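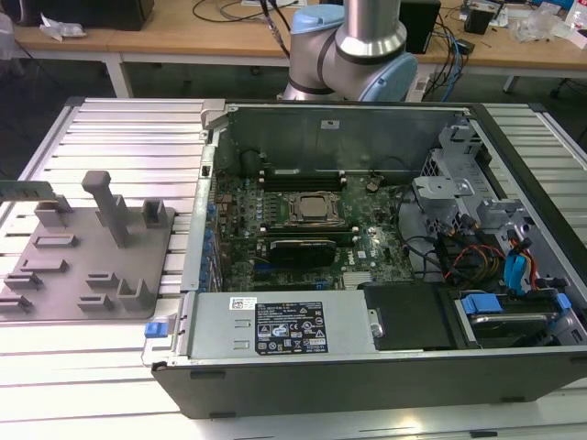

Old office computers, September

Our repair evenings at Platisis started again this month, and the first job was a group of office towers which the firm Caldeira gave to us. Ilir Vasić opens them and I keep the notes. In this one the processor still has its place in the socket, but there is no cooler on it, so a cooler is on our shopping list. The graphics card and the hard drive with the blue latch are also inside. I like that the board says Dell in white letters, it makes the search for a manual easier.

The shelf number is 202. If you have a cooler at home that you do not need, please write to Arben Nikolaidis. We meet until 9 in the evening.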